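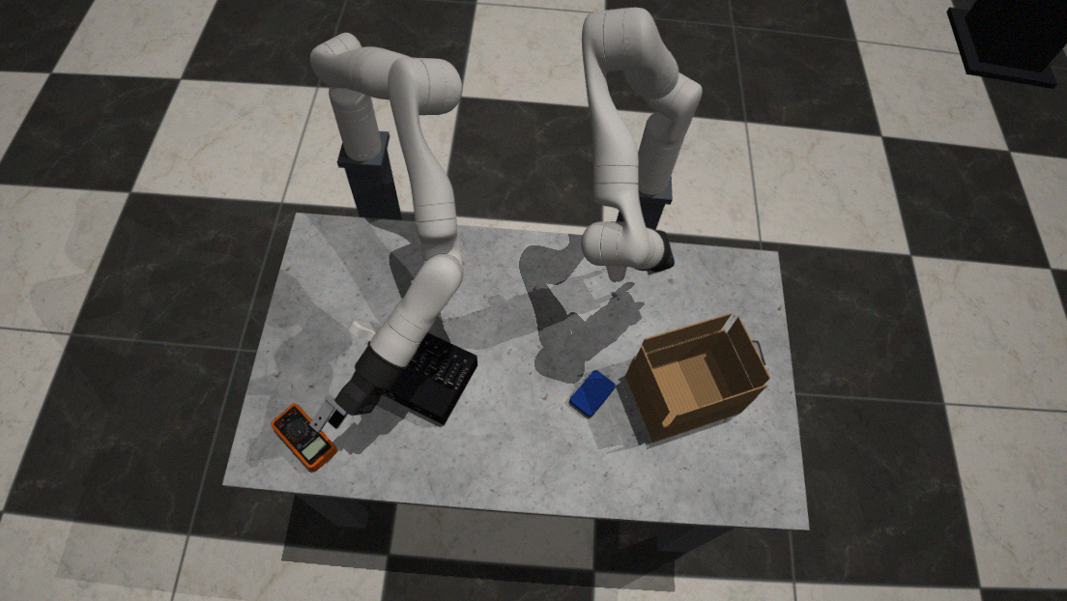

*Marble-look top on a checkered floor, rendered.*

# Is a marble-look tabletop worth paying extra for, or am I buying a picture?

**Brijesh Shukla**
28 Feb 2020

We need a new kitchen table and my wife has settled on a pale gray marble look. I'm not against it. What I don't trust is the pricing. The local showroom, Grube, has three tables that look the same to me from six feet away. One is laminate at $330, one is some kind of "engineered stone composite" at $700, and the third is real marble and costs more than our last car repair, so forget that one.

The salesman said the composite will "last a lifetime." I asked whose. He said the warranty is five years. When I asked what the composite is made of he went and got a brochure, and the brochure said it was made of "premium materials."

We have two kids, and we eat at this table, do homework at it and occasionally fix things on it. I don't baby furniture. I've read that real marble stains if you look at it with a lemon in your hand, and I've also read that sealing fixes that, mostly on websites that sell sealer.

So is there any real difference between the $330 one and the $700 one, other than weight? And has anybody had one of these for more than a couple of years? I've seen plenty of reviews written the week it was delivered and I don't need more of those.

---

**Vitória Prata**

I've had both kinds, so for what it's worth.

The laminate was from Incombe and it lived in our kitchen for six years. The top surface held up better than I expected. Coffee, tomato sauce, marker, all came off. What went was the edge. Laminate tops are usually a printed layer glued over particleboard, and once water gets in at a seam the board swells and it never goes back down. Ours started at the corner where my son sat, and by year four you could catch a sleeve on it. I glued it twice. It looked like I'd glued it twice.

The replacement is a composite from Zesasance, bought in June three years ago for $415 on clearance. It has one chip on the underside from moving it through a doorway, which is my own fault, and a faint ring from a hot pan that I have never been able to get out. Resin does not like heat. They don't put that on the tag. Use a trivet.

Questions I would ask Grube before paying the $700:

- Is the top solid all the way through, or is it a thin layer over board? Plenty of "composite" tables are a thin layer over board, and then you have paid double for the same swelling problem.
- How is the edge finished? Run your fingernail along the underside. If you feel a seam, that's where the water will go.
- What does the top weigh by itself? Ours is 118 pounds and it took three of us to get it up the front steps. If they tell you it weighs next to nothing, it isn't what they say it is.
- What does the warranty leave out? Mine excluded heat, staining, scratches and "impact," so I'm still not sure what was left.

On real marble, the sealer does help with stains. It does nothing for etching, where something acidic like lemon or vinegar dulls the polish. Those are two separate problems and the sealer sites blur them together, I suspect on purpose.

If the $700 one is solid with a clean edge, I'd say it's fair but not a bargain. If they won't tell you, buy the laminate and run a thin bead of clear silicone along the underside seam the day you get it. I wish I had.

---

**okstead_dad**

just get wood. you can sand wood

---

**Brijesh Shukla**

Thanks, Vitória. I went back and did the fingernail test. The $700 table has a seam, all the way around, maybe a quarter inch down from the top. The salesman told me it was "decorative." I asked if I could see a cut sample and he said they could order one from the supplier, no idea how long it would take.

The laminate has a seam too, obviously, but it's not pretending otherwise. I'm leaning that way, with the silicone. Does it matter which kind? The hardware store has kitchen-and-bath and also a plain all-purpose one for a dollar less.

And okstead_dad, I did suggest wood — I was told it's not that kind of kitchen.

---

**Vitória Prata**

Kitchen-and-bath, the mildew-resistant one. Wipe the seam down with rubbing alcohol first and let it dry, then leave the bead alone for a full day before anybody leans on the table. I'd also skip the "surface protection plan" if they try to add one at the register. Read the exclusions first and see if you can find a single thing it covers.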